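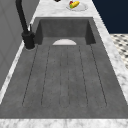

Stusstead Home & Garden Forum > Kitchens > Sinks and Counters

Built-in drainboard or plain big basin? Help me before I sign

plumtree_lane
Posted Sunday, March 10, 2019

Hello everybody! I've been reading this forum since December and finally made an account, so please be gentle. We're redoing the kitchen in a house my husband's parents owned before us, and the only thing left to settle is the sink. He wants one large basin and nothing else. I want one of those long composite sinks with the drainboard molded in, like my grandmother had (hers was white enamel with a chip by the tap, and I still miss it).

The shop we're using is Meireles, over by the feed store, and they've been lovely, but they sell both and won't take sides. We have 70 inches of counter between the stove and the wall, and a drainboard would eat a good piece of it. Four of us eat at home most nights and I wash nearly everything by hand. I do own a dishwasher. I store baking sheets in it.

Would you give up the counter?

oldgravy
I'd give it up in a heartbeat. We had a drainboard sink put in when the kids were small and I have never once wished it gone. You pile the wet things up, the water runs back where it belongs, and there's no rack sitting in a puddle growing that pink slime. It also makes a grand place to set down a roasting pan straight from the oven while you hunt for a trivet, though I'm told you shouldn't.

marblemouse
Please don't set roasting pans on composite!! I did that with a cast iron skillet and have a pale ring to remember it by. It never scrubbed out.

I'm going to be the grump and say no to the drainboard. I had one for nine years. It always had something on it, and that something was always in my way when I wanted to roll out dough. With a plain basin you can use a roll-up rack over the top and put it in a drawer when company comes. The counter goes back to being counter.

oldgravy
With respect, marblemouse, if I have to put the rack away then the dishes have to be dried and put away too, and that is not going to happen in my house :)

marblemouse
Ha! Fair enough. Mine neither, most nights.

tansy_and_rue
Which stone are you putting around it, plumtree? I ask on account of the seam. Ours is marble with an undermount, and the edge around the tap went dull within the first year from water sitting there. A drainboard does keep most of the drips off the stone, so that's a point for you. We seal ours twice a year with Pultisum, $4 extra for the big bottle, and it's helped, but I wish we'd started on day one.

plumtree_lane
Marble, yes, I'm afraid. White with gray in it. I know, I know -- everyone has warned me about lemons already, and my sister-in-law has warned me about them at some length.

dripline
A couple of practical things from somebody who's fitted a fair few of these. Ask how much fall is on the drainboard. Some are so close to flat that the water just sits and thinks about it. Take a cup of water to the showroom and pour it on the display one, and if they mind, shop elsewhere. Ask about weight as well. The last composite I put in was a Flomenex and it took two of us and some language to get it up the steps, and the cabinet needed extra bracing.

And dark sinks show hard water. If your kettle furs up, your sink will too.

tansy_and_rue
Seconding the hard water. White vinegar on a cloth for the sink, but keep it well away from the marble!

oldgravy
I wipe mine down with a little mineral oil every so often and it comes up beautifully dark again.

dripline
I'd go easy on the oil. It hides the scale for a week and then holds on to every crumb. Soap, rinse, dry it off at night.

oldgravy
Well, mine looks fine to me, but I'll own up that I don't look at it very hard.

plumtree_lane
You've all been so kind. I read the whole thread out loud at supper and my husband is now firmly on marblemouse's side, which I should have seen coming. The drainboard one is $160 more than the plain basin, too, so he's got that in his pocket as well. We're going back to Meireles on Tuesday with a cup of water and a baking sheet to see what fits where. I'll let you know who wins.

marblemouse
Tell him there's a roll-up rack in it for him if he holds firm.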